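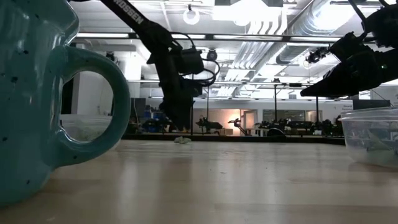
Fig. 1. Two-arm station, table view, mug in the foreground.

Unit 11: Collecting demonstrations

The Tustley set holds 2000 episodes. Each covers one pickup of a small item from the table. Start and stop the log yourself, and keep failed grasps in their own folder.

Move the item between episodes. Change its angle as well as its position. A model trained on one angle learns that angle and little else.

Check the wrist view before you close the fingers. Small, light items show up poorly against wood grain.

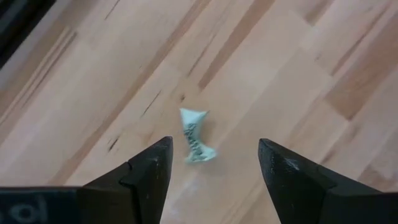
Rongrong Lei asked whether a second try within one episode should be kept. Her group had 46 of these and had been deleting them.

Keep them, and tag them "retry". They show the model how to recover from a miss. Bring your tagged logs to the next lab.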